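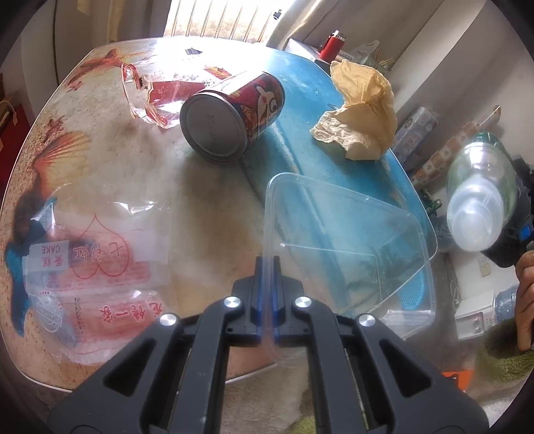

A clear plastic container at a table with a beach and sea print.

**Husside opens a sleep and evening meal program in Arberg**

ARBERG, May – Husside, a company for everyday health, opens its new program for people who sleep badly after late and heavy meals. The program has the name Nakex and it runs for 6 weeks. It is offered in the Husside rooms in Arberg, and from the same month also in Motaung.

Many people eat little during the day and then take their biggest meal shortly before going to bed. They lie awake, they feel full, and in the morning they have no appetite for breakfast. So the day begins again with coffee only. Nakex wants to help its participants change this order step by step, without a strict diet and without counting of calories.

In the first two weeks the participants keep a simple diary. They write down when they eat, when they switch off the light and how they feel after getting up. In the third week the evening meal is moved earlier, by a quarter of an hour every few days. The second half of the program is about breakfast, about drinks in the evening and about quiet habits for the last hour of the day.

Before the opening, Husside sent a questionnaire to its customers in both towns and received 2,329 answers. The most frequent wish was for a course which can be followed next to a normal job. For this reason the group meetings take place in the evening and end before 8 p.m. Persons who work in shifts can ask for a separate plan, and the diary pages have been prepared for this also.

Each group has at most 11 participants. There are 2 meetings per week, one in the group and one by telephone. The printed diary and a small booklet with recipes for light suppers are included in the price. The recipes use ordinary food such as oats, eggs, cooked vegetables, lentils and plain yogurt, and most of them need only one pot.

Nakex does not replace a visit to the doctor. People with strong heartburn, with diabetes or with a sleep disorder that lasts a long time should speak with their doctor before they register. The same is valid for pregnant women.

Registration is possible at the reception of Husside in Arberg and in Motaung. Places are given in the order of registration, and a waiting list is kept for the next groups.

**About Husside**

Husside offers courses on nutrition, sleep and light exercise for adults. The company has its main office in Arberg.

**Press contact**

Husside, Press Office, Arberg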